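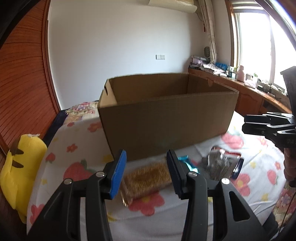
Two hand grippers, packing task: the small brush keeps getting dropped. Help before October?

posted by sitwood_sam
Tags: student project, hand-held gripper, data collection, packing

Second year group project, four of us, robotics elective. We're recording packing demos with a pair of hand-held grippers, one in each hand. Task is simple on paper. Stuff is lying on the bed, big open cardboard box behind it, everything goes in the box. Small wood-edged brush, blue wrapped packet, plastic bag with bits in it, roll of tape. Left hand or right hand, whichever is closer.

The bag is fine. Packet is fine. Tape is fine if you get it on the rim. The brush is the problem. It lies bristles up on the bedspread and when I close on it one of three things:

- fingers slide up the sides and it pops out
- one finger gets there first and pushes it into the bedspread, so it tips
- I get it, lift, it rotates in the grip and falls before the box

The gripper I do most of the picking with has a blue rubber pad on one finger and a black pad on the other. Been like that since we signed it out, no idea if it's meant to be. Does that matter??

We need 300 good demos and have 39. Instructor (Mr. Vlachou) says a drop is okay to keep if you recover and pick it up again, but most of mine are not recoveries, they're me stabbing at a bedspread. Deadline is end of October and we only get the room in the evenings.

Things tried already:
Closing slower. Bit better, still tips.
Turning the brush bristles down. Worse, it rocks.
Wiping the pads with a damp cloth. No real change that I could tell.
Wrapping the brush in tape. Was told no, has to be the object as it is.

Also is it bad that the bedspread is flowery? One teammate wants to swap it for a plain sheet, other one says leave it. We have argued about this for longer than we've recorded.

Thanks, sorry for the wall of text, typing between takes.

Sorted by: most helpful

urnarville_bot_club
Helped out with a club that did nearly this same task last year, ours was a suitcase instead of a box. Few things, in the order I'd try them.

Mixed pads. Yes it can matter. If one is grippier than the other the object sticks to the grippy side and slips on the other, and you get a twist when you lift. Could be your third failure. Swap so both fingers have the same pad. If you only have one spare then ask whoever runs the equipment cupboard, they usually have a bag of them somewhere. Write down which demo number you swapped at!! We didn't and it was a pain later.

Soft surface. A mattress gives. When you come straight down the fingertips sink in and the cloth bunches up between them, and then the brush is riding on a little hill of cloth. Don't push down. Come in with the fingertips just touching the fabric, open wide, center the brush between them, then close. If one finger arrives first move your wrist, not the finger.

Grip across the short side, near the middle of the length. If you grab near an end it will swing, doesn't matter what pads.

Lift straight up a hand's width, pause, then go to the box. That pause saved us more demos than anything. If it's going to rotate it rotates there and you can set it down and regrip, and that's the recovery your instructor is talking about.

You also have two grippers. Nothing in what you wrote says one hand only per object. Use the second one to steady the far end of the brush while the first closes. Looks clumsy, works. Check that it's allowed first, some task sheets say single arm per pick.

Bedspread: leave it. Or change it for a whole block of demos and note it. Just don't swap back and forth depending who is in the room.

gorazd.vlachou
Sam, I do read this site.

Steadying with the second gripper is allowed. Page 9 of the handout, "either or both hands." Please read page 9.

Pads should match. That pair came back from the Sarner workshop and I did not check it. Bring it by my office any afternoon and I will change them, five minutes.

On the count. 300 is for the whole course group, both sections, added together. Your team's share is 190. Still a lot from 39 but not what you thought. Put the attempts with the stabbing in a separate folder, don't delete them. I want to look at a few.

Bedspread stays. Move the objects around more between takes instead. Different distance to the box, brush turned a different way, bag in front sometimes. If every take starts with the same layout then we'll have learned that layout and nothing else.

And stop typing between takes.

Oh
never used one of those but why not just pick a diffrent brush? or a bigger one. we had a hairbrush in ours and it was easy, it has a handle

Comments on this answer

sitwood_sam: object list is fixed, can't. wish we could

Oh: ok then idk. glue it to the bed lol

urnarville_bot_club: please don't glue it to the bed

Update from sitwood_sam
Pads changed, both black now, did a block this evening from 6 to 8. Brush went in the box most takes. The pause after lifting is really good, caught it twisting a bunch of times and just put it down again. Closing with the tips barely on the fabric took some getting used to, my hand wants to push. Second gripper steadying works but my left hand is terrible so I only do it when the brush is up close to the box and I can't get the angle.

Still dropping the tape sometimes when I go for it flat. Rim only from now on.

Also read page 9. Accepting the Urnarville answer, sorry Mr. Vlachou, theirs was longer. Will post the count when we get past 190.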